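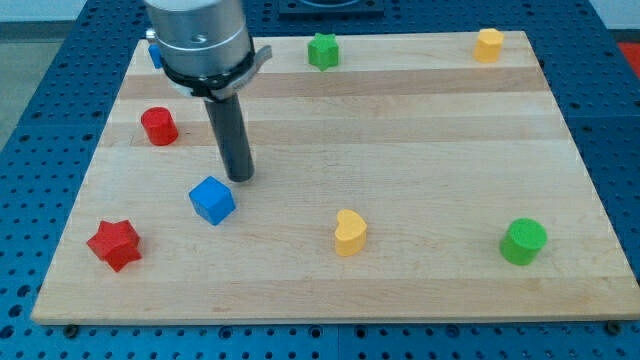
From: Rizal Khoo
To: panent-users
Subject: Re: [panent-users] Language-conditioned pushing, success drops when the block is near a corner

Hello Hakim, hello all,

Thank you for the detailed message. I answer between your paragraphs, and at the end I put some results from our side in Okgate that I wanted to send to the list anyway.

Hakim Lau wrote:
> We trained the pushing policy with the Panent code on our own
> demonstrations, blocks on a board, one rod, instructions like "push the
> blue cube to the green star". In the middle of the board it is good. When
> the target block is close to a corner or to the back edge the success
> becomes much worse. The rod comes down on the wrong side of the block,
> pushes it a little toward the edge, goes up, and comes down again on the
> same wrong side. Did anybody see this?

Yes, we had the same behavior for a long time. The second part of your description is the important one for me. If the rod comes down again on the same side, the policy does not use the fact that its first push made the distance larger. In our case the policy saw only the current image, so it had no way to know that it was repeating itself. For the policy each try is the first try.

We changed two things, and I tested them separately, because at first I did both at once and could not say which one helped.

The first change is the history. We now give the policy three past rod positions together with the current image. I tried past images too, but then the policy learns to copy the previous motion and becomes slow to change direction. This copying problem is well known from other imitation work, so I was not surprised, only disappointed. The rod positions alone were enough for us to stop the loop in most cases. Please note that the positions must be in the board frame. If you leave them in the robot base frame and later you move the board a few millimeters, you will have a strange week.

The second change is in the data, see below.

> Our operators push with a mouse and look at the board from one fixed
> camera. I suspect that they avoid the corners, because it is difficult
> for them also. Should I ask them to collect more data there, or is it
> better to weight the data which I have?

I would collect. We tried weighting first since it is cheap. The weighted policy went to the corners with more confidence, but it made the same mistakes, since the demonstrations in the corners were short and clumsy. Many of them ended with the operator giving up and choosing a different block. If you increase the weight of those, you teach the policy to give up.

What worked was to start the episodes from bad states. Before the episode, the operator puts one block by hand close to an edge, in a position where a direct push would make it fall. Then the operator must bring it back to the middle, and only after that the instruction is given. We recorded 100 of these recoveries. It is not a large number compared with the main set, and I expected to need many more. The operators did not like it very much in the first hour, then they became good.

One more remark about the operators. Write down who recorded which episode. We have one person who always goes around a block on the left side and one who always goes on the right side. In the mixed data the policy sometimes chose the middle, that is, directly on top of the block. If your policy output is a single mean action, you will get this. We moved to a discretized output and the problem became small. It did not disappear.

> Also the star shapes are worse than the cylinders for us. I thought the
> cylinder would be the difficult one because it slides away from the rod.

For us it depends on what you measure. With the star, the rod can sit between two points, and then the push is stable, more stable than with anything else. But if the rod touches a point of the star, the block rotates and the contact is lost. The cylinder never gives you such a stable contact, but it is always the same difficulty from every side, so the policy learns one skill and it is enough. The star needs that the policy looks at the rotation, and with a low image resolution it cannot see the rotation well. Check the size of the star in your input image after the resize. In ours it was nine pixels wide, and I could not say myself where the points were. We now crop to the board before the resize and the star became better without any new training data.

I have no good explanation for the heart. Its result changes from one training run to the next more than I can accept.

> Last question: how do you decide that an episode is a success? We use
> the distance between the block centers, from the camera.

We use the same, with the condition that the rod is lifted and the blocks do not move any more. Before we had this condition, a cylinder could roll over the threshold if it had fallen on its side, be counted as a success, and continue rolling. Also I recommend that a person watches the videos of the successes and not only of the failures. We found that some instructions were "solved" by pushing the target block toward the named block. The distance is the same, but the instruction is not followed. Our score before this check was too optimistic, and I have to correct what I said in April at the meeting in Bosbridge. The comparison between the methods stays the same, all the numbers go down.

Now our results, short version. The table will be in the report.

With the original code and the original data, the corner starts failed in the majority of the trials, same as yours. With only the rod history, the repeated wrong pushes became rare, but the policy then often stopped and waited, as if it did not know what to do after noticing. With only the recovery episodes, it knew how to come back, but sometimes still entered the loop. With both changes the corners are still worse than the middle, but I can now run a long session without standing next to the board to save blocks.

We repeated the training with nine random seeds. I ask everybody on the list who reports corner results to use more than one seed, please. Between our best seed and our worst seed the difference was larger than the effect of the history change alone. If I had run only one, I could have written the opposite message.

Some things that did not help, so that you can save the time:

- Larger language encoder. The instructions are simple and the policy almost never confuses the color or the shape. The errors are in the pushing.

- Adding random noise to the rod position during demonstration. It annoyed the operators and gave shaky motion at the end.

- Training longer. The validation loss is going down and the success on the board is not going up. I do not select checkpoints by validation loss any more. We run a small set of fixed starts on the real board with the last checkpoints and take the best one, and then evaluate it again on different starts. The second evaluation is necessary, otherwise you report your luck.

What I did not test is synonyms in the corner cases, for example "the lower left block" when two blocks are on the left. The Hidayat instruction set has such sentences and I would be glad if somebody compares with it. My feeling is that relative instructions are more difficult near the edges, because small errors change which block is meant, but I have no data.

The patch for the rod history is on the branch "history" of our copy. It touches the data loader and the policy input, and it needs the calibration file for the board. If you use an older Panent version, the loader will fail with a message about a missing key, and you have to convert the episodes again. The recovery episodes I can share after I remove the operator names from the metadata.

Hakim, could you send me two or three of your corner failures with the rod positions? I would like to see if your loop has the same period as ours. If it is longer, then three past positions may be too few for your setup, and I would change the default before more people use it.

Best regards,
Rizal

--
Rizal Khoo
Okgate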